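December, evening

Today I went to the hammam in Grondcombe for the first time, with the voucher that my colleagues gave me in spring. I kept it in the kitchen drawer for so long that it was almost finished. Madhu Ahuja from the pharmacy told me I must use it or give it to her, so I telephoned and they had a place at 16.00.

I was nervous on the bus from Allham. At home we went to the bath house with my grandmother, and it was loud, full of aunts and steam and oranges. I did not know how the English do it. Must I bring my own towel? I brought two and used none of them. The lady at the desk gave me a robe, rubber slippers and a key on a bracelet, and she explained everything slowly, perhaps because of my accent. I did not mind.

First I sat in the steam room, and then a woman called Lý did the scrub with black soap and a rough glove. She was small but her hands were very strong. She asked if the pressure was good and I said yes, although on my shoulders it was a little too much. Next time I will say so. The treatment was 60 minutes, and I think I slept for the last part, when she put the oil on my feet.

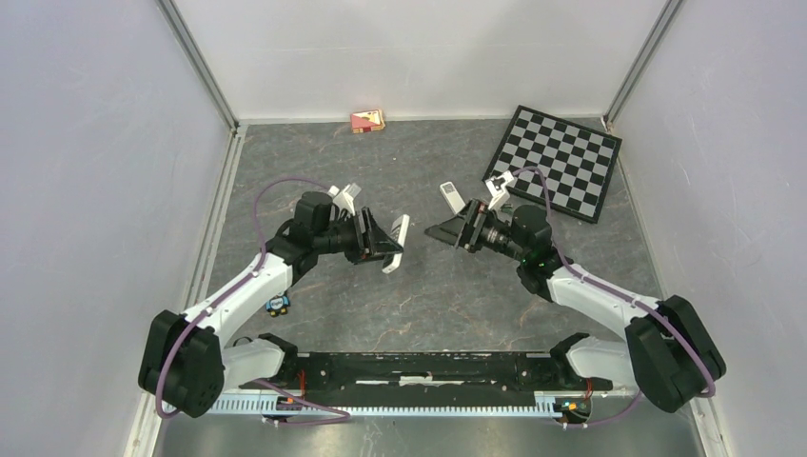

Afterwards they let you rest with a blanket and a glass of mint tea. The tea was too sweet for me, but I drank it all. Two ladies beside me whispered about a wedding and a hat. I wanted to hear the end of the story, but they were called for their massage.

At the desk I bought a jar of the Takard body cream, the one with fig. It was more than I usually pay for cream, and I stood there a long time with it in my hand. The girl also offered me a membership card. It costs £5 to join and you receive the sixth visit at half price. I said I would think, and she wrote my number, 3236, on a little paper in case I come back before the new year.

Now my skin is soft like a child's and a bit red on the elbows. I have drunk around three big glasses of water. I must telephone my sister tomorrow and ask what grandmother used to put in her hair after the bath. I remember it was brown and smelled of cloves, but I have forgotten the name.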